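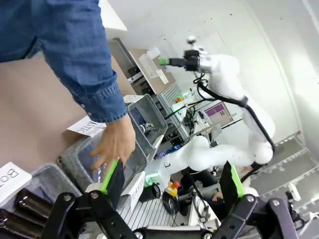 Kakholm has put its bench sorting kit on sale, a package aimed at small recycling depots and at training centers that teach people to work beside robot arms. The kit, called Pirkell, includes gripper fingers, a wrist camera, mounting plates and the software that ties them to an arm the buyer already owns. It goes on sale in September through the distributor Dirmont. The fingers carry bright green pads on their inner faces, and the pads are sold separately as a wear part. Sorting classes are set by the buyer and can be as plain as the printed and handwritten-style cards on gray bins, with brown glass bottles in one and plastic in another.

The company is selling Pirkell in two versions. The base version handles one arm and three item classes. The larger version adds support for a second arm on the same bench and raises the class limit to 17. Both use the same finger set, and a base license can be upgraded later without new hardware.

Setup is done by recording. An operator guides the arm through a series of picks for each class, and the software trains a sorting routine from the wrist camera video and the joint positions. Kakholm says a usable routine can need up to 1,000 recorded picks, depending on how much the items vary in shape and finish. Clear plastic takes the longest, according to Solveig Aasen, product manager for the kit.

"Brown glass is easy for the camera," Aasen said. "A clear bottle takes on the color of whatever is behind it, so we tell customers to record those against the same bin they will use in production."

The training center at Torvik has had a preproduction kit on its benches for 5 months. Rekha Mishra, who runs the automation course there, said the mounting plates fit without rework and that students could complete a first recording session in one morning. She was less satisfied with cable routing. The supplied clamps loosened on the upper arm segment during long sessions, and the center replaced them with straps.

Mishra also asked for a clearer warning when the software drops video during a recording. Kakholm said the warning will be added to the release version.

The kit does not include an arm, bins or an emergency stop, and buyers are responsible for the safety assessment of the finished cell. Dirmont will handle spare parts and repairs. Prices are available on request.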